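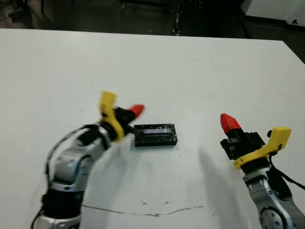
Buying a robot is a job that takes many small decisions, and most of them are made before any money is spent. A robot arm is a machine with several moving joints, a motor at each joint, and a tool at the end. By itself, an arm cannot do much work. It needs a table or stand to hold it up, a source of electricity, a computer to send it instructions, and something to handle. In a setup with two arms, one gripper can hold a thin black stick against a small box while the other gripper waits nearby, and each arm has its own cable running along it. Every one of those parts has to be on a shopping list. This page explains how such a list is made, using the plan for a small robot workroom in the town of Castcombe.

What is a budget?

A budget is a plan for money. It says how much there is, what it will be spent on, and when. Adults use budgets for homes, schools and factories. You use one if you have saved your allowance and must choose between a book and a game.

Equipment budgets usually have two parts. The first part is called capital cost. It pays for things that are bought once and kept for years, such as a robot arm. The second part is called running cost. It pays for things that are used up or wear out, such as fingertips, cleaning cloths and electricity. A plan that covers only the first part will run out of money after the robot arrives.

Step 1: Write down the job

Planning begins with the job the robot must do. The Castcombe plan starts with one sentence: "Pick up small parts from a table, hold them steady, and put them in a different place." The sentence does not name a robot. It names the work.

From this sentence the planners worked out some questions.

How heavy is the heaviest part?
How small is the smallest part?
How far must a part be moved?
Does one part have to be held still while another is moved?

The last question decides how many arms to buy. Try opening a jar with one hand and you will see the problem. A job of that sort needs two hands, or one hand and a clamp. A clamp is much cheaper than a second arm, but it can hold only the shapes it was made for. The planners at Castcombe expected the parts to change often, and they chose two arms.

Step 2: Match the machine to the job

Robot arms are sold with a list of numbers called a specification. Three of the entries matter most to a buyer.

Payload is the greatest weight the arm can carry. The gripper counts as part of that weight. If an arm has a heavy gripper, less payload is left for the object.

Reach is the distance from the base of the arm to the farthest point it can touch. The arms in the Castcombe plan, a model called the Jang, have a reach of 900 millimeters. That is a little less than the height of a kitchen counter.

Repeatability tells you how closely the arm returns to the same spot each time it is sent there. A robot that stacks large cartons can miss by a small distance and still do its job. A robot that fits a lid onto a little box needs better repeatability, and better repeatability usually costs more.

Buying a machine that is too weak is a mistake, since it cannot do the work. Buying one that is far too strong is also a mistake. It takes up more space, uses more power, and needs stronger safety equipment.

Step 3: Choose the gripper

The gripper is the robot's hand. Some grippers use suction, like the end of a vacuum cleaner hose. Some have soft fingers filled with air. Many have two stiff fingers that open and close.

Fingers wear at the tips, where they rub against objects and tables. For this reason a buyer should ask whether the tips can be replaced separately. The Castcombe plan uses a gripper called the Collen, and its fingertips are sold as a set. A tapered tip, narrow at the end and wider at the base, can reach into tight places. A flat, wide tip has a better hold on large objects. Color can be useful too. A bright fingertip is easy for a person to see against a pale table.

Step 4: Measure the table

A table is easy to forget and hard to change later. Once arms are bolted down, moving them to a new table means measuring and setting up everything again.

The table must be stiff. If it wobbles when an arm moves, the arm will miss its target. It must be large enough for both arms to turn without hitting each other, with open space left between them for the work. A flat, matte top is a good choice. Matte means not shiny. A shiny top reflects lamps, and reflections can confuse a camera.

Tables also wear. Marks and dark specks collect on a white top, and a long thin line can run right across the working area. Marks of this kind may matter little, but the plan should say who checks the table and when it will be replaced. At Castcombe the table is checked every Sunday, when the arms are switched off.

Step 5: Choose practice objects

Practice objects are the things a robot handles while people are setting it up. They should be cheap, safe to drop, and similar to the real parts. Small trays, blocks and boxes are common choices. It helps to have objects of different colors and finishes on the same table. A white tray on a white table is harder for a camera to pick out than a black block, though a thin black rim around the tray makes its edge clearer. A glossy film shows streaks of reflected light and can look different from each side. If the robot will meet such surfaces in its real work, it should meet them in practice. Two grippers facing each other with only small objects between them also show the planners how much table the work needs, and how far a moving arm spreads its shadow over it.
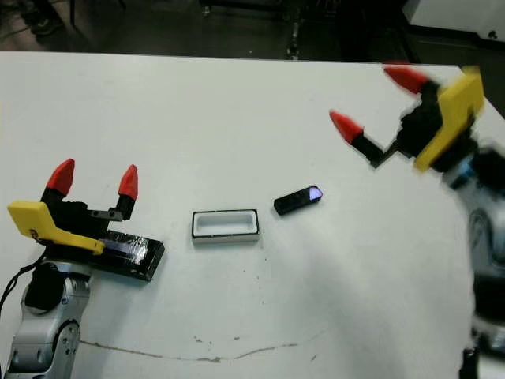

Step 6: Add up the small items

The arms and grippers in the Castcombe plan were paid for from a capital budget. A separate budget of 900 dollars was set aside for everything else. The supplier, a company in Bastusley, sent a written price for each item. A written price from a seller is called a quote.

Worktable: 501 dollars
Set of replacement fingertips: 98 dollars
Cables, cable clips and practice objects: 285 dollars
Total: 884 dollars

To find the money left over, subtract the total from the budget.

900 - 884 = 16

Sixteen dollars is a small remainder. If a cable broke in the first week, it might not be enough to buy another. Planners call money kept for surprises a contingency. The usual practice is to decide on the contingency first and then see what can be bought with the rest. The Castcombe planners had done it in the other order, so they went back over the list. They asked for a price on a plainer table and moved half of the practice objects to next year's budget.

Step 7: Plan for cables

Each arm has at least one cable, and the cable must move with the arm. If it is too short, it pulls tight when the arm stretches. If it is too long, it hangs down and can catch on objects or on the other arm. The correct length leaves a loop that opens and closes as the joints turn.

Bending the same place many thousands of times will wear out any cable. Cables for robots are made to bend more often than ordinary ones, and they cost more. A spare of each type should be on the list.

Step 8: Plan for safety

A moving arm does not always know that a person is near. Safety equipment has to be bought with the robot and fitted before it is used.

An emergency stop is a large red button that stops the arms when it is pressed. It must be placed where a person can reach it without leaning over the table.
A marked floor area shows people where to stand.
Speed limits are set in the robot's computer. They cost nothing, but somebody must write them in the plan and check them.
Training is a cost as well. It is paid for in money, in time, or in both.

Children should stay outside the marked area unless a trained adult has switched the arms off.

Step 9: Put the steps in order

Different items take different lengths of time to arrive. The time between ordering something and receiving it is called lead time. An arm may have a long lead time and a cable a short one. Ordering the longest items first keeps the other parts from sitting in boxes.

The order used at Castcombe was as follows.

Order the arms.
Order the grippers, after checking that they fit the arms.
Measure the room and the door.
Order the table.
Fit the power outlets and the emergency stop.
Order the cables and fingertips.
Bolt the arms to the table and test them slowly.

Measuring the door comes before ordering the table. A table that will not pass through the door has to be taken apart or sent back, and the buyer often has to pay for the return. The arms were due in March, and the table was ordered to arrive before them.

Words to know

Budget: a plan for how money will be spent.
Capital cost: money spent on things that last for years.
Contingency: money kept for surprises.
Gripper: the part of a robot arm that holds objects.
Lead time: the wait between ordering and receiving.
Payload: the greatest weight an arm can carry, including its gripper.
Quote: a written price from a seller.
Running cost: money spent to keep equipment working.

Try it yourself

Choose a hobby that uses equipment, such as painting or fishing. Write one sentence that describes the job. List everything the job needs and mark each item C for capital cost or R for running cost. Look up the prices with an adult and add them. Then take away one item and write down what you could no longer do without it.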